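Speaker notes, storage and workholding session, Estham, 10 February 2024
Albane Riviere

Running time with questions: 16 slides, keep moving through the first four.

**Opening**

- Say who I am, say what Flekimitz makes (small benches and fixtures, short runs).
- The talk covers aluminium profile as a building material for racks, partitions and fixture walls. It does not cover load-bearing frames. Vashisht has the slot after mine and will do those.
- Ask who in the room cuts their own profile and who buys it cut. Adjust the cutting section to suit.

**Why slotted profile**

Bolted joints can be undone. A welded steel rack in our Ellance workshop lasted years and was wrong for most of them, and the only way to change it was with a grinder. The profile rack that replaced it has been altered 2 times since March without new material.

The cost per metre is higher than box section. Show the table. Let people read it before talking.

Weight matters less than people expect at this size. Stiffness matters more. A profile of double the depth is far stiffer across that depth, so orientation should be settled on the drawing and marked on each piece before it leaves the saw.

**Cutting**

- Carbide blade with a negative hook angle, fine tooth, wax stick on the blade. No cutting oil on pieces that will be handled.
- Clamp on the flat faces. Clamping across an open slot closes it slightly and the nut will not slide afterwards.
- Square the stop before each batch. Cut one, measure it, then cut the rest.
- Deburr inside the slots as well as round the outside. Most complaints about nuts that jam come from swarf left in the channel.

The job on the next slide needed 183 pieces, of which 147 were a single length. We cut the common length first on one stop setting. Resetting between lengths is where the errors came in on the earlier job.

**Assembling a row of uprights**

Order of work:

1. Lay the top rail on a flat surface with the working slot facing up.
2. Slide in all the nuts, including two spares. Drop-in nuts are available, but they cost more and turn in the slot under side load.
3. Fix the two end uprights, square them to the rail, tighten fully.
4. Place the inner uprights with a spacer block and nip each one up by hand.
5. Check the diagonals, then tighten from the centre outwards.

Mixed widths in one row are fine. Use separate spacer blocks for the wide and narrow pieces, and dimension to centre lines on the drawing. Dimensioning to edges means every figure changes when one profile is swapped.

Pause for questions on the order of work if the room looks lost.

**Gaps and plates**

Leave a gap between uprights. A narrow one is enough to get a feeler or a thin brush down, and it hides small differences in straightness. Butting profiles together shows every bow in the extrusion.

Flat plates mounted in front of the uprights should have radiused corners. Sharp corners catch sleeves. Holders go in a straight row parallel to the top edge of the plate, so that the edge can be used as the datum.

Slide: aluminium uprights under a horizontal rail, wide and narrow mixed, with a grey plate in front carrying a row of five rectangular holders. Point out the thin gaps, then the rounded corner at the top left of the plate.

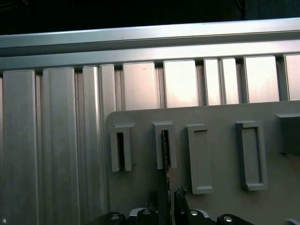
How often should the bolts on a profile rack be checked?

After the first week of use, and then once a year unless the rack is moved or is near a machine that vibrates.

**Finish and cleaning**

Anodised profile needs a damp cloth and mild soap. Avoid alkaline cleaners, which dull the surface. Mill-finish profile marks easily and leaves grey on the hands, so keep it for parts that are seldom touched.

**Close**

- Drawing template is on the Flekimitz table at the back, paper copies only.
- Offcuts of both widths to pass round. Get them back.
- Hand over to Vashisht. The clicker stays on the lectern.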